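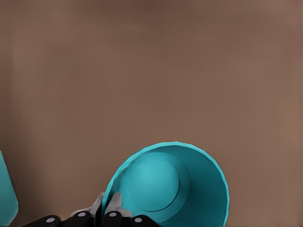
Ticket 3000-39
Product: Clinex booking portal (front desk)
Site: Rallside physio
Status: open, waiting on vendor
Logged by: Remzi Ateş

Reminder texts going out an hour early. Patients turning up, sitting there, getting cranky. Front desk says it's been like this since the December update but noone logged it till now.

March 21, 2019

9:10 Rang the desk. Confirmed, SMS says 2:00, calendar says 3:00. Emails are fine. Only texts.

9:25 Checked time zone in portal settings. Set to Brisbane. Should be Melbourne, we're still on daylight saving. Changed it, saved, logged out and back in. Stuck.

9:40 Test text to my mobile. Still an hour out. Bugger.

10:05 Cleared the message queue, 39 in there, restarted the SMS service. Test again. Same.

10:30 Rang Trultau (they run the text gateway). On hold 20 min. Bloke reckons they just pass on whatever we send, no time conversion their end. Asked for that in writing. Got an email, attached.

11:15 Found a second time zone field, under Messaging > Templates > Advanced. Greyed out. Also says Brisbane. Admin login can't edit it, neither can mine. Looks like it gets written once at setup and never again??

11:30 Made a new template from scratch to see if it picks up the Melbourne setting. It does. Test text correct. Second test also correct.

11:50 Workaround: moved new bookings over to the new template. Old bookings still tied to the old one, will keep sending wrong times untill they're rebuilt. Desk is ringing tomorrow's patients by hand, not happy about it.

1:20 Tried bulk reassign. Falls over after 5 records, "template locked". Tried in Chrome and Firefox, no difference.

1:45 Escalated to Clinex support. Asked them to
- unlock the Advanced field or change it for us
- reassign existing bookings to the new template
- check the Tokgöz St clinic as well, same setup date

3:30 Auto reply only. Will chase first thing. Don't close this one please, and don't delete the old template, bookings go with it.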